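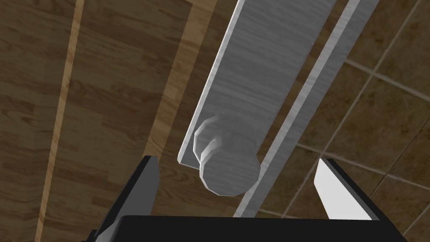

*Page last changed: March. The pay section has been rewritten after complaints that it was vague.*

**Wanted: 16 people who don't believe in sleep apps**

We are looking for adults who sleep badly, or think they do, to take part in a home study of three sleep-tracking apps: Suvow, Nimura and Marchetti. You will use one of them for three weeks. You will also keep a diary on paper, with a pencil, and at the end we will see how far the two agree.

I should say where I stand. I have used all of these apps and I doubt that any of them knows when I am asleep. One gave me a good score for a night I spent reading in the bath. I may be wrong, and the study has been set up so that I can be shown to be wrong: I won't see which diary belongs to which app until the last one has been typed up.

**Who we want**

- You are over 18 and live within reach of the Mutitura office, as there are two visits.
- You sleep in the same bed most nights.
- You don't work night shifts. We would like to study people who do, but not in this round.
- You can fill in a page before 10 in the morning, every morning, including the ones when you feel rotten.

Believers are welcome too. The heading is there to catch the eye, and a group made up only of grumblers would be no better than the groups the app makers seem to pick for themselves.

**What you would do**

On the first visit we set up your phone and go through the diary. Each page asks when you put the light out, when you think you dropped off, how often you woke and how you feel now. There is one more question, which people dislike: you guess the score before you look at it. Please do guess first. In our trial run several people admitted they had peeked, and those pages had to go in the bin.

On the second visit you hand the diary back and talk to us for an hour. Bring your reading glasses if you use them.

**Pay**

You get £300, paid by bank transfer after the second visit. Bus and train fares are on top, with receipts. If you drop out in the first week we pay fares only. After that we pay for the days you did – we know that life gets in the way.

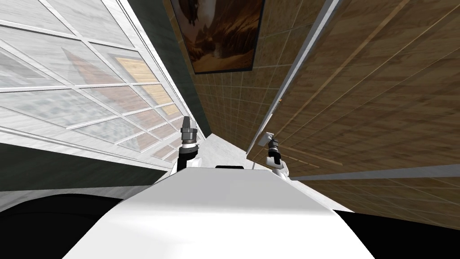 Lộc Cù wrote to us after reading an earlier version of this page: "If the person running it already thinks the apps are rubbish, why should I trust the result? And what happens to my sleep data once you've got it?"

Both fair. On the first, see above, and judge for yourself whether it's enough. The results will be put on this site whichever way they fall, dull ones included. On the second, we keep the diaries under a number, with your name held separately, and we destroy the list of names once everyone has been paid. What the apps do with your data is set out in their own terms. I have read them and still couldn't tell you, so if that bothers you, don't apply.

None of the makers is paying for this or has been asked to.

**What we can't offer**

We can't treat you or tell you what is wrong. If you stop breathing in your sleep, or nod off at the wheel, see your doctor and leave us out of it.

**How to apply**

Send us up to 300 words on how you sleep and whether you have used a tracker before. Plain writing is fine. Put "sleep diary" in the subject line and tell us which mornings you could visit. We reply to everyone, though it can take us a fortnight.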